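Drurkex Says Its Coating Lasts Two Years. Ask Which Two.

10/02/2021

Shops on our list have been getting the Drurkex mailer again, the one with the glossy coupe on the front and the promise of "showroom depth" on the back. The product is a spray-on paint coating called Nernus, sold to detailers in a starter kit for $139 and pitched as a replacement for the ceramic jobs that take a full day and a clean bay. Spray it, wipe it, hand over the keys. The mailer says 2 years of protection from one application.

We have read the sheet three times and still can't find what the 2 years is measured against. There is a chart with a line that slopes gently down and a competitor's line that falls off a cliff, but the competitor has no name and the vertical axis has no unit. The footnote says "based on internal wash testing." Fine. How many washes? With what soap? On a panel in a lab or on a car that sits outside all February with road salt up to the door handles? A coating that beads water nicely after a few passes with neutral shampoo tells a shop in the snow belt very little.

The warranty is where it gets thin. To keep it valid the owner has to come back to the installing shop for a "refresh" on a schedule Drurkex sets, using a topper Drurkex sells. Miss one and the warranty ends. So the coating lasts as long as you keep putting more of it on, and you could say the same for a can of paste wax.
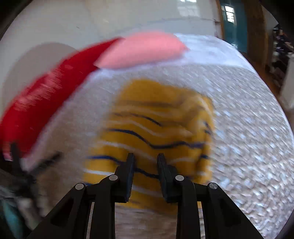 A reader in the detailing trade, Haruna, wrote in to say we are being too hard on it. Haruna has put Nernus on 36 customer cars and reports that none have come back with a complaint. The labor saving is real, the letter goes on, and most people who ask for a coating just want the car to rinse off easily in the driveway. "They aren't measuring anything. They want less scrubbing and they're getting it."

We take the point about labor. A shop that can turn a car in an afternoon can charge less and book more, and there's no shame in selling a decent spray sealant to somebody who wants a decent spray sealant. What we object to is the number on the box. No complaints is a low bar when the oldest of those jobs was done last summer, and a customer who was promised 2 years won't know to complain until well into the second one. By then the mailer will have a new name on it.

We also asked Drurkex for the test data. The reply came back quickly and was very friendly, and it contained the same chart, larger. A second request, for the name of the lab, has gone unanswered. If it turns up we'll print it.

The company will be showing Nernus at the Sturnari trade weekend, where it has taken a double booth and is offering free hood demonstrations. Around 200 exhibitors are expected, and the coating people always draw a crowd, mainly on the strength of a spray bottle and a black panel. Water beads on anything freshly treated. It beads on a waxed panel too, and on most new paint. If you go, skip the beading and ask to see a daily driver with a year on it, and the receipts for whatever was put on top in between.

Ask too whether the starter kit price includes the topper. It didn't on the order form we were sent, and the topper is priced by the half pint. Shops that have already bought in are welcome to send us their wash logs, good or bad, with the mileage and the soap written down.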